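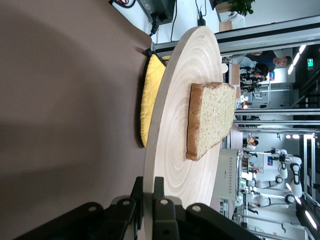 Members of the Kaltville Regional Technology Network visited the Akande laboratory at Kadport in January to learn how demonstrations are gathered for the Plerkent program, which trains robotic arms in ordinary kitchen tasks. The party was received by Ekene Jibrin, who supervises data collection, and was taken directly to the work area. At the first station the task under study concerned a single slice of bread on a round wooden board, with a yellow cushion beneath the board and the gripper positioned close by. Dr. Jibrin noted that bread is a demanding subject, as a grip suited to a plastic cup will crush the crumb.

Each demonstration is guided by a trained operator and recorded from start to finish. Operators work in sessions of two hours and are asked to vary the position of the object between attempts. Unsuccessful attempts are retained and labelled separately. At the time of our visit the bread series stood at 648 accepted demonstrations from 681 recorded, the remainder having been set aside for incomplete sensor logs.

Amirul Simanjuntak, who manages review and labelling, then outlined the checks applied before any example is released for training. Reviewers view the recordings at reduced speed and mark the moments of contact, lift and release. A typical recording requires some 15 minutes of review, and Mr. Simanjuntak acknowledged that this stage, more than the operation of the arms, governs the pace of the program.

Members asked whether the laboratory favoured a larger number of tasks or more examples of each. The present policy is to complete one series before opening another, although the matter remains under discussion. A further question, on the wear of gripper fingers over a long series, was taken on notice, and a written response will be circulated to members.

The Network thanks the staff at Akande for their hospitality.

Filed under: Site Visits, Robotics and Automation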